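Barville Readers Board > Shelves, Desks and Storage > Sorting a mixed pile of books on one table

ulcombe_reader
Posted 13/08/2024

I'm going through my books before a move and I need a system for the table. According to my spreadsheet I have 1,052 books and 637 of them are entered properly, with title, publisher and where I got them. The rest are in piles. I do one small batch at a time on the dining table.

My method so far is to put everything face-down. The barcode is nearly always on the back, so I can type in the number without picking the book up. Stacks go left and right, and whatever I'm working on goes in the middle with the pens. Bigger book on the bottom, smaller one on top.

My questions are:

Is there any harm in leaving paperbacks stacked face-down for a few weeks?
Do you keep different sizes together or stack by subject?
Where do you put the pens? Mine end up all over the table.

kramer_shelf
Member

Face-down or face-up makes no difference to a paperback as long as it's flat. What does matter is the overhang. If a small book is under a big one, the big one bends over the edge of it after a while. You have that the right way around already.

I would not stack by subject at this stage. Stack by size, enter them, then sort by subject when they go on the shelf. Otherwise you handle everything twice.

papertray
Member

I disagree with kramer_shelf about size. I did mine by size and then spent a whole February hunting for the second volumes of things. If two books belong together, keep them together, even if one is larger. You can put up with an uneven stack.

Pens go in a cup, and the cup goes at the back of the table where your sleeve won't catch it.

kramer_shelf
Member

An uneven stack is fine on a table. It isn't fine in a box, and OP is moving.

ulcombe_reader

They won't go in boxes until everything is entered, so I have time. I have a mesh pen holder and it does stand at the back, but the pens don't stay in it. I use one color for books to keep, one for books to give away and so on, and I want them where I can reach them.

The left stack is the one I keep coming back to, a red paperback on a dark blue book.
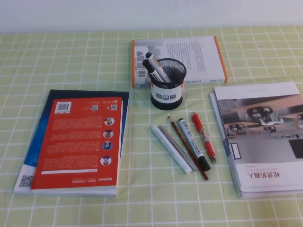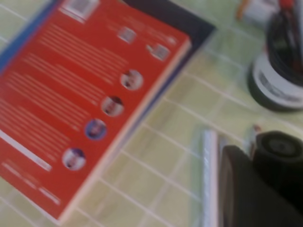
The red one is taking me a long time because I started adding a notes column to the spreadsheet, and there is a lot of small print on that back cover with four little round portraits next to it. I've been copying out the main points of the back cover text for each book. It seemed like a good idea at number 600 and now I'm not sure.

papertray
Member

Drop the notes column. If you have the barcode number you can look up the blurb any time. Nobody needs to type out a back cover.

two_lamps
Member

I'd keep it, but only for books you're thinking of giving away. A line or two on what the book was about is useful once it's gone. For the ones you keep, the book is right there on the shelf.

On the cloth: I like having a grid under the books. I line the edge of each stack up with a line on the cloth and the piles stay straight. I got a cutting mat from a craft store for the same reason, but it's too small for more than two stacks.

kramer_shelf
Member

Agree with two_lamps about the notes. Still don't agree with papertray about stacking.

One more thing for OP. The white book is under the pen holder. Move the holder off it. A metal base will leave a ring on a pale cover if it stays there long enough, and you won't see it until you pick the thing up.

ulcombe_reader

Good point, I'll move it. I put it there to keep the book from sliding when I pull the cloth straight.

papertray
Member

Metal mesh holders are light. I've had one on top of a notebook for years with no mark. A felt pad under it would settle the matter either way - the stick-on kind for chair legs works.

cudell_attic
Member

Coming in on the size question. I moved from a house to an apartment with a lot of books and used 5 crates, over and over, instead of boxes. Large books flat on the bottom, paperbacks on their spines along the top. Sets stayed together by having a rubber band around a strip of card. Don't put the rubber band straight on the books, it cuts into the covers.

So you can stack by size and still keep sets together. You just need to mark them.

two_lamps
Member

Rubber bands go sticky in a warm attic. Cotton tape is better and it doesn't cost much.

cudell_attic
Member

Fair enough, mine were only on for a week.

ulcombe_reader

Thanks all. I'm going to stack by size, put a slip of paper in anything that belongs to a set, and stop the notes except for the give-away books. I'll leave the ones I've already typed. Does anyone know if the spreadsheet will sort properly if half the notes column is blank?

kramer_shelf
Member

Yes. Sort on the title column and select the whole sheet first, or your notes will end up next to the wrong books. Save a copy before you try it.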